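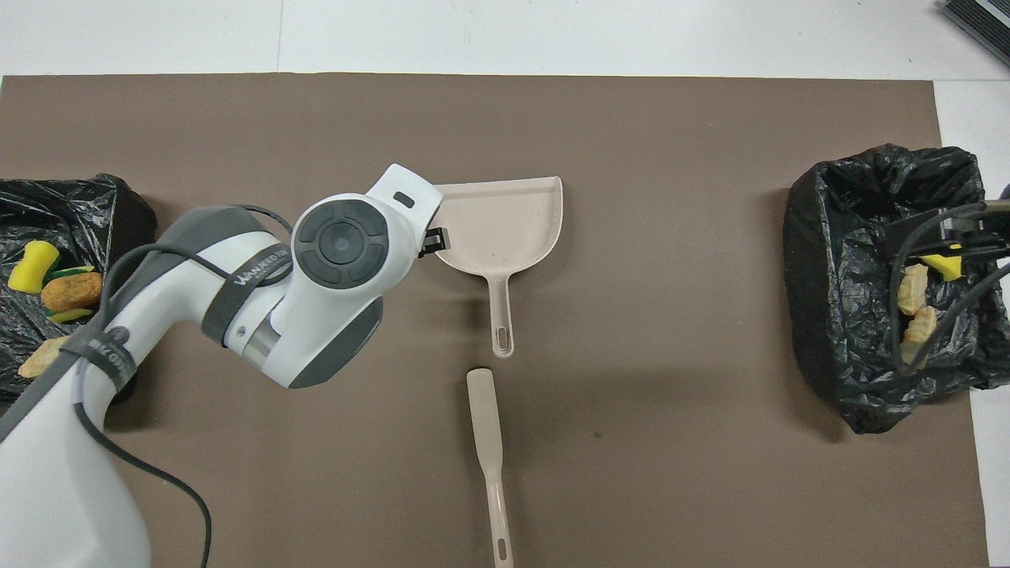
**Speaker notes: House rules for tabletop cleanup cells**
Havimthorpe meetup, 20-minute slot. Clicker is flaky, use the space bar.

**Open**

Hi everybody, thanks for staying past the coffee! I write the bench rules at Katirside, so if you've ever been annoyed by a laminated sheet taped next to a robot, I'm the kind of person you were annoyed at. (Wait for the laugh. If it doesn't come, keep going.)

I want to talk about the small rules. The big standards cover guarding and stopping distances and I'm not going to read those to you, you've all got them on a shelf. I mean the page you write yourself, for your own bench, with your own mess on it.

**Rule one: the mat is the boundary**

We cover the tabletop with one plain brown mat. Everything the arms are meant to handle goes on the mat, and if it's off the mat it's out of the job. The first draft of this rule ran to 671 words, which is embarrassing. The current one fits on a sticky note.

Go slow here, people like to write this one down.

**Rule two: write down who's holding what**

Before a run starts, the sheet says which arm gets the tool and what the other arm is allowed to do in the meantime. "Wait, open, clear of the work" is a perfectly good entry! We used to leave that box blank and I hated it, you'd read the sheet a week later and have no idea if the second arm was parked on purpose.

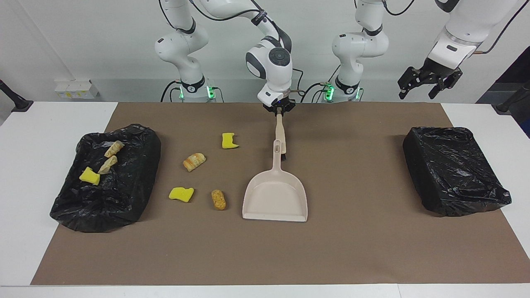
*Bench Rules Handbook, Issue 4, p. 12*

Okay, so look at the two grippers. One's got the brush by its long handle, bristles down behind the dustpan. The other is hanging open over the right side of the mat with nothing in it. On our sheet that's two lines, one per arm.

Point at the bare stretch between the dustpan and the wrapped box. I love that gap. Rule three says leave elbow room around the pan, and I'll fight anyone who wants to fill it with more sponge.

**Rule four: mixed debris, on purpose**

Pastry and yellow sponge on the same mat. They don't behave alike under a brush, so we ask for both in any acceptance run. A full set for us is 100 runs, and a tool change means you start the set over. Yes, all of it. The Greren bench did 397 before they got a clean set, and they were very nice to me about it, considering.

**Rule five: cables**

Walk every cable with your hand before power-up. Loops are fine, snags aren't. Ledesma wanted a checkbox for this and I said no, then I gave in during May, and they were right.

**If there's time**

- Fresh liners at the start of each set
- Tools go back to the marked start position, handle included
- Old sheets stay in the binder, even the ugly ones

**Questions**

Somebody will ask why 100 and not 1000. Answer: 1000 is what I asked for, and 100 is what I got. If they push, offer to send the handbook pages and take the next hand.

Handouts are by the door, grab two if your bench has two shifts.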